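Subject: Re: [smallrooms] inserts with the round recesses - keep or toss?
Date: 2025-04-09
From: list member, Zusidmont
To: smallrooms list

Quick one between other jobs, so sorry for the shape of this. Quoting the digest because the thread got split in two again:

> Same question as in December, I never did get an answer.
> I have a stack of those long orange boxes with the molded
> insert, two round hollows in the top. They came with the
> Fondier tea sets. Tea sets long gone. The boxes are too nice
> to throw out and too odd to use. Nothing square sits flat on
> the insert and the lid slides if you carry it by the ends.
> Does anybody keep anything in theirs? And where do you
> work on this stuff if all you have is one small table?
> Mine is 100 cm across and round, and half of it is always
> taken up with a lamp and flowers.
> Also: wipes. Loose pack on the shelf dries out. Pack in a
> drawer gets forgotten. What do people do.

OK. Taking these in the order I feel like.

Wipes first. I gave up on drawers. A flat pack goes in an orange box with the hollows, along the left side where there's some give, and the box lives where the mess happens, meaning the table. Sticker side up or you will be picking at the wrong side of it with jam on your hands. Press the sticker down hard from the middle out. My packs last a lot better since I started doing that than they did standing on end on the shelf.

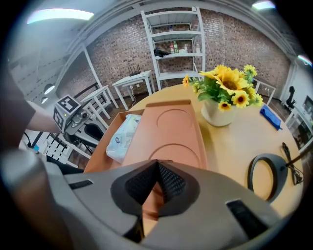
Don't jam a full size family pack in there, it bulges and then the lid is no use. The travel ones or the middle size. If the pack is half empty fold the tail end under, not over.

Now the hollows. You can take the insert out completely if yours isn't glued. One of mine was, one wasn't. The unglued one came up with a butter knife slid down the long side, no damage. Then you have a plain box and all your problems are over, except now it looks like a shoe box. I put the insert back after a week. The hollows are good for exactly the things that roll: tape, twine, a candle stub, the little jar of picture hooks. Square things go beside them or not at all. Stop fighting it.

For the person with the Rathnayake boxes (different maker, I think the same factory) - those hollows are shallower and nothing heavy stays put. Use them turned over as a riser for plants. Mine did fine under a pothos all winter.

On the table question. Round is a pain for sorting, everyone says so and it's true, but you can make it work if you leave the back third alone. Flowers go at the back and stay at the back. Mine are fake sunflowers, so no water to tip over, and I don't have to move them every time I start something. Anything soft goes beside them, folded. Then the front is clear for whatever you're on.

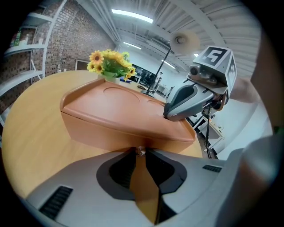 The other thing is one job on the table at a time. I know, I know. But with a small round top you get maybe one box plus your elbows and that's it. I used to have three things going and everything ended up on the chair, then on the floor, then in the hall for a month. Now the rule is one box out, deal with it, box back on the shelf, next box. Slower. Gets done though.

Somebody asked off list about the lamp. It's a Pitar, the cheap one, the open ring foot. I paid 3000 points on the store card for it so don't ask me the real price. Good: light, easy to shove over when I need the room, the cord coils up small. Bad: the arm is skinny and if you swing the shade in over the table it throws your own shadow on what you're doing. Swing it out past the edge and let it light from the side. Better for your eyes too in my opinon. 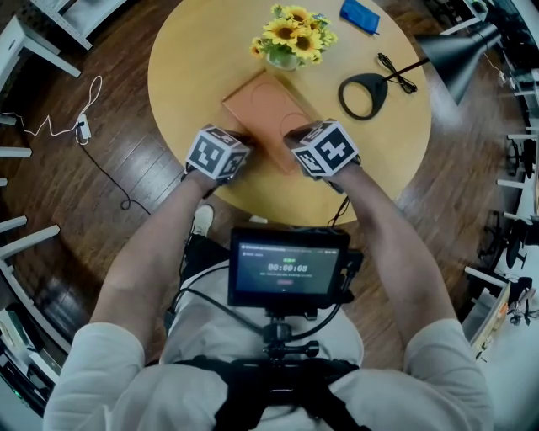

Box on the slant, flowers at the back, lamp and its cord off to the right.

The slant is how I do the lids, by the way. Somebody on here (message 213? 223? the archive search is useless) said to square the box up to the edge of the table, but a round table has no edge to square it to. Turn it a little until both your hands come down on the sides without your wrists bending. Then pinch the near end and push. If the lid is riding up on one corner, back it off and start over, don't lean on it - thats how the corners split, and once a corner goes on these it never sits right again. Clear tape on the inside of the corner helps. Not the outside, it yellows.

Carrying: from underneath, hand at each end, thumbs on top. Never by the lid. The original poster already found that out I think.

Shelving, since it came up in the other half of the thread. Mine is the tall white metal kind. Bottles and the bowl go up on the second shelf where I can reach them without thinking. Soft stuff that has no proper home gets thrown at the end of the shelf and about once a season I look at it and feel bad. No advice there. If anyone has advice I'll take it. 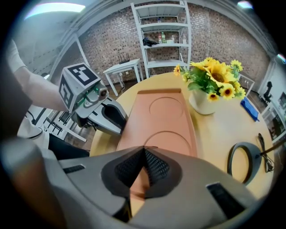 Long boxes on metal shelves: put them end on, short side facing you. You lose some depth but you can pull one without shifting the rest. Label the short end. Pencil on masking tape is plenty, you will change your mind about what's in them and then you'll be glad it isn't marker.

What I'd do with a whole stack, if it were me: keep two, one for wipes and cloths, one for rolling things. Offer the rest here. I'd take one more if the postage to Zusidmont isn't silly, insert glued or not, doesn't matter. Lid has to be there.

Things I don't know and would like to: does the orange fade in a sunny window, and has anybody gotten a price sticker off the lid without taking the color with it? I tried cooking oil on a corner and it left a dark patch. Hair dryer maybe. Haven't dared.

Gotta run, will read replies tonight. Please trim your quotes, the last digest was mostly footers.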